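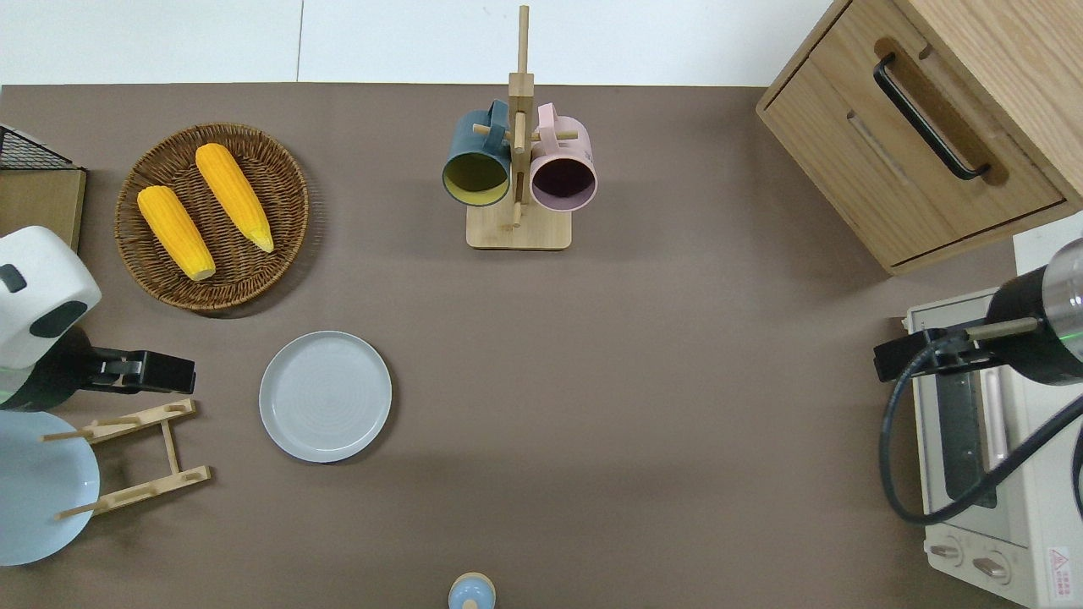

*The two-arm kitchen bench at the Skullel shared workshop, with mug tree, plate and corn basket. Free for press use.*

FOR IMMEDIATE RELEASE – March 4, 2019

**Shared workshop opens up its two-arm kitchen build, plans and all**

Members of Skullel, the shared workshop on Baloyi Street, are putting out full plans for a pair of tabletop robot arms set up to handle everyday kitchen things. Mugs, plates, corn. Parts list, wiring notes, control code, all free to download from today.

The build took 18 months of evenings. Total spend on brackets, cables, power supplies and one replacement gearbox: $1,165. The arms themselves came second-hand and are not in that figure. Builders should budget for them seperately.

"We wanted a bench that looks like a kitchen, because that's where people want the help," said Rozália Fülöp, who leads the project. "Mugs on a stand are hard. You have to get the handle off the peg without dragging the next mug with it. We spent most of January on that and we're still not happy with it."

The two arms are different makes, one white, one black and silver, and work from opposite sides of the table. Both carry black grippers. Getting them to share one controller was the slowest part of the job – the release includes the adapter code, named Rultix, plus a log of around 4,000 practice moves, failed ones left in.

What's in the download:

- Parts list with substitutes
- Wiring notes for both arms
- Rultix adapter code, version 2
- Table layout and mounting template
- Practice log

Bench space and tools were provided by Bestbridge, the hardware store next door to the workshop. No other sponsors.

Next up: plates into the drying rack, then the toaster oven door. No date set for either. Workshop members can book time on the bench now, and vistors are welcome on open evenings. Please ask at the desk before touching the arms.

**Press contact:** Rozália Fülöp, Skullel shared workshop. Interviews and bench visits by arrangement.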